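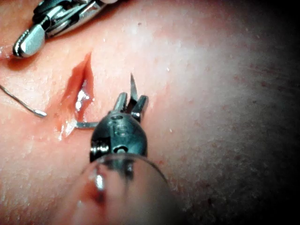
Cable slack is the fault I get asked about more than any other on small suturing robots, so I've given it an entry of its own. It's what happens when the thin cables that work a wristed instrument go a bit long, and the jaws stop doing quite what the hand controller tells them. You can see how little there is to play with: the jaws on the middle instrument are short and blunt, there's a curved needle clamped between them, and up in the left corner the other instrument shows some of its cables and pulleys at the joint. If one of those stretches by a hair, the grip goes soft, and a soft grip on a curved needle means the needle rolls.

Other names. Most people on our bench say "lazy wrist". The Tarkton manual calls it "tension loss", and I've heard "drift" as well, though I'd keep that word for an arm that wanders off when your hands are still. That's a different fault with a different cure, and mixing them up cost me an entire September.

How it shows itself. The first sign is nearly always the needle. You drive it into the pad at a decent angle, start to turn the wrist, and the point comes up somewhere you didn't ask for. The second sign is a small delay when you change direction (you twist left, then right, and there's a tiny dead patch in the middle). Beginners put this down to their own hands and carry on, bless them, and then they pull harder, and a pad cut that should take a neat row of stitches ends up with a ragged edge. I did exactly this for weeks on the old Abera arm!

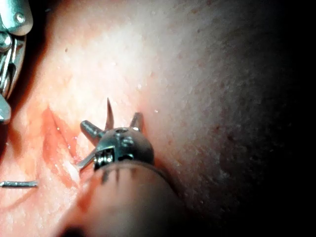
Causes. Plain wear comes first. Our instruments are written off after 40 sessions, and on the Burnard set I've had slack appear well before that. Leaving the wrist bent over when you park the arm is another one, as it keeps one side of the cable pulled tight all night. Then there's knocking the two instruments together, which everybody does and hardly anybody writes down.

The Uno case. The one that got people talking round here was a Uno trainer that passed its start-up test every morning and still dropped needles every afternoon. Cheuk-hei Fung worked it out in the end. The test opened and closed the jaws with nothing in them, so a slack cable sailed through. He wrote a new check that grips a steel pin and turns the wrist 5 times each way, and the arm failed it on the first go. When he went back through the log there were over 1000 jaw closures on that instrument since its last proper look. I still think the log should have shouted at us, but it was only ever set up to record.

Safety. On a practice pad the worst you get is a lost needle, and I do mean lost, so stop and find it before anyone puts a hand near the pad. Don't try to chase it with the jaws. Hit the pause pedal, wait for both arms to lock, and use proper forceps. We now ask for 2 people to agree that the needle is accounted for before the arms are unlocked again.

Putting it right. Some makes let you re-tension the cables at the back end of the instrument, and the Tarkton is quite friendly about it. On the Abera you swap the whole instrument and send the old one away. Either way, run the pin check again afterwards and put the result in the log.

See also: drift; jaw wear; parking position; lost needle drill.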